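Minutes of the Sweets Subcommittee, Rallard Social Club
Held in the back office, September, 7 pm

Present: Kekeli Alhassan (chair), Ohemaa Atinga (minutes), four others who asked to be recorded as present and then left before the washing-up.

Apologies: none received, though one was owed.

1. Last minutes
Agreed as accurate, apart from the spelling of Aguiar, which has now been wrong in three sets running. The minute-taker has written it on her hand.

2. Budget
We have 500 pounds for the children's autumn party, and it has to cover the hall, the squash and the sweets. Kekeli pointed out that the hall takes most of it. The quote from Clustitz for ready-filled party bags was read out, and there was a silence. Agreed to fill our own.

3. Sorting the sweets
Long discussion. Last year everything went into one box and the bags were filled by feel, so that one child got nothing but chews and his mother wrote to us. The proposal this year is a bucket for each kind, lined up at the back of the table, with the filling done from the front. Carried, with one abstention on the grounds of being on the phone.

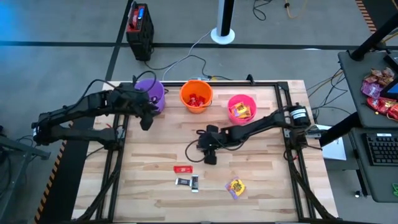

Which sweets go in which bucket?
Red-wrapped ones in the orange, yellow and purple packets in the pink. The contents of the purple bucket were left to Ohemaa, who would like it minuted that she did not ask for this.

It was suggested that buckets should match their sweets by colour. Kekeli said anybody wishing to buy more buckets could do so out of their own pocket. The suggestion was withdrawn.

Chocolate bars were raised under this item. Two views: that they go in last so they don't get squashed, and that they go in first so they don't get eaten. First it is.

4. Bags
Tirik can supply paper bags in packs of 500, which is a good many more than we have children. The surplus will go in the cupboard with the surplus from the year before last. Each bag to hold 10 sweets, including one bar. A motion to make it 12 fell when we tried to fold the top over.

5. Filling evening
Start at 6 pm, with roughly 9 people if everyone who nodded meant it. Hands to be washed. Anything dropped on the floor goes in the bin – this was said twice, and both times in the same direction.

6. Any other business
The raffle was mentioned and put off. Someone has taken the good scissors from the kitchen drawer and is invited to bring them back.

Actions
Kekeli: ring Tirik, confirm the hall.
Ohemaa: labels for the buckets, purple one included.
All: scissors.

Meeting closed at 8.40 pm. Next one when the bags have arrived.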